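Re: [cindside-hut] Getting to Larkeck with no car, and is the spring skiing worth it?
Apr 1, 2018

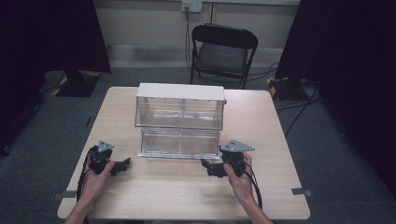 Clear box with a white lid, on the table

Hi all,

Quoting the earlier message because a few of you joined the list after it went out:

> We have a week free in April and want to try Larkeck. We don't drive.
> Is the bus from the station still running that late in the season, and
> will there be any snow left by then? Two adults, both decent on blues,
> a bit wobbly on reds. We'd rather not spend a fortune on lunch either!

We got back from Larkeck last night, so this is fresh (my laundry is still in the bag). Short answer: yes, go, but get up early.

The bus does run, but it's on the spring timetable now and that means 2 a day from the station. We missed the morning one by a hair because our train sat outside Sevska for ages, and we ended up having a very long coffee with our skis propped against the window. If your train looks tight, take the one before it. The driver sells tickets but only wants cash, and he will not break a big bill, I tried.

Snow: better than I expected! The top station is at 3211 meters and up there it was proper winter until late morning, squeaky and cold. The home run was another story. By lunch it was mashed potatoes, and by three I was taking the gondola down with all the sensible people. If you're wobbly on reds, do them before 11 and then stick to the wide blues off the back, they face north and hold up nicely.

We stayed at the Bortolotti guesthouse, same as last time. Plain rooms, huge breakfast, boot room that gets so warm you have to fish your liners out before bed. They'll let you make a sandwich from the breakfast table if you ask first, which took care of lunch for us. The cafe at the middle station is fine for soup but the line is awful at noon.

One thing I'd do differently is book lessons ahead. I wanted one morning with an instructor to sort out my turns and the ski school was full all week, I guess half the teachers had gone home for the season.

Oh, and bring real sunscreen. I have goggle marks that will last until summer.

Does anyone know if the Cindside lift pass still gets you a day at Larkeck? The sign at the ticket window said one thing and the website said another, and I paid full price because I was too tired to argue.

Happy to answer questions if I've left something out!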